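**Is Cordier really a "movement"?**
The wall text says so. We count one painter, Ognjen Kos, and two friends who borrowed his studio in August. Call it a group show.

**Are all 187 drawings worth seeing?**
No. Start in the back room with the ones on brown paper. The front room repeats itself, and the labels don't help.

**Was the large canvas painted in 1945?**
The gallery says it was. Radka Vasić asked for paperwork and got a postcard. We'd write "undated" until something better turns up.

**Does the catalog explain the color theory?**
It tries, for nearly 195 pages. Dragica Georgiev's essay is the only part we'd read twice. 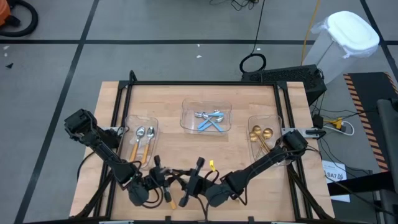

*Spoons with orange-yellow and light blue handles, in clear trays.*

**Can I bring a sketchbook?**
Yes, pencil only. Ask at the desk for a stool.

**Is the $4 audio guide any good?**
Skip it.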